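Bench notebook, Omham repair and finishing room
October 2025
4 comments | 11 shares

Seasoning trial on the carbon steel, continued from the last entry. I started this because of the Wilczyńska leaflet, which claims that a thin coat of their flax blend, baked on, gives a surface "equal to years of use." I have read that sentence enough times to be annoyed by it. Whose years? Frying what?

Setup as before. Bare steel coupons, cut from the same offcut, degreased, scrubbed with hot water, dried in the oven on low. One half get the Wilczyńska blend, the other half get plain grapeseed oil from the grocery store. Same rag type, same wipe, same rack. Baked at 300 C for an hour, left in with the door shut until cool. Then again, 14 coats on the long set and 2 on the short set. Amado thinks the long set is a waste of gas and he may be right, but the leaflet says more coats are better, so more coats it is.

First thing to write down is that the color tells you very little. The flax coupons go bronze and then brown faster, and they look wonderful by the end. Consolacion picked them out as the better ones from across the room. I asked her to pick again with the lights off, by thumb, and she couldn't separate them. That isn't a test, but I'm noting it because every review I've found of this stuff is a person admiring a color.

Second thing. Scratch pull with the weighted stylus, three passes each. On the long set the flax came away in small flakes at the edges of the track. The grapeseed dulled and smeared but stayed put. On the short set I could see no difference I'd be willing to defend. Before anyone gets excited: the edges of those coupons were sheared, the coat is always thicker at a sheared edge, and thick coats flake. I should have filed them. Next batch I will.
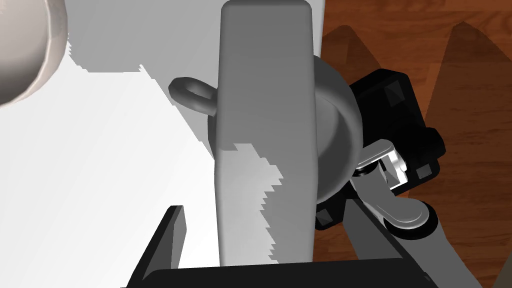 Flat coupons are also a poor stand-in for a pot, and I don't want to go much further with them. Oil on a flat plate lies where you wipe it. Oil on a wall moves, and it moves more as the oven comes up and the oil thins. A rounded, nearly spherical body like the dark grey pot's is about the worst case I can think of, with a long curve for the oil to creep down and a whole underside for it to collect on. I'd expect the coat to be thin near the shoulder and heavy low down, and if the flax blend really does flake wherever it is thick, that lower curve is where it will show up. The leaflet has one drawing of a skillet. It says nothing on deep shapes at all.

Amado's objection, copied here so he stops repeating it: people have seasoned round pots for a very long time without weighing anything. True. They have also complained about the bottoms peeling for a very long time, and then been told they used too much oil. Maybe they did. I'd like to know how much is too much, in grams, and the only place I've seen a number is an Okus data sheet that gives a coat weight and no shape to go with it.

Heat cycling. Took the survivors from the long set up to frying heat and down again on the small burner while I did other work. Flax coupon 3 lifted a patch near the hole. Could be the hole. Grapeseed coupon 1 went tacky on the back, which I put down to my own wiping. Neither result goes in the table.

Tomato test, because somebody always asks. Simmered sauce on one of each for the length of lunch. Both coats came off in the wet area. The leaflet's word for this is "acid-tolerant." I don't know what they think tolerance is.

Where I am so far: no evidence the blend is better than grocery oil, weak evidence it is worse in thick coats, and a pile of sheared edges that could explain the whole thing. The Fukville shop sells it at a price I won't write in a notebook other people read.

To do:
- File and deburr all new coupons before degreasing.
- Finish the edges on 2000 grit so they can't be blamed again.
- Bend some strip into a curve, hang it in the oven, weigh top and bottom pieces after baking.
- Get Consolacion to code the coupons so I don't know which oil is which. I have an opinion by now and I wipe accordingly.
- Ask Wilczyńska what "years" meant. I asked once already.
- Curved strip results to go in by November, if the oven thermostat holds. It reads high on the left side and I have not corrected for it anywhere above.

Recent entries
Oven thermostat, left side against right side
Rag lint in baked coats
Degreasing: hot water or solvent
Okus data sheet, things that don't add up
Rust spots on the stored offcuts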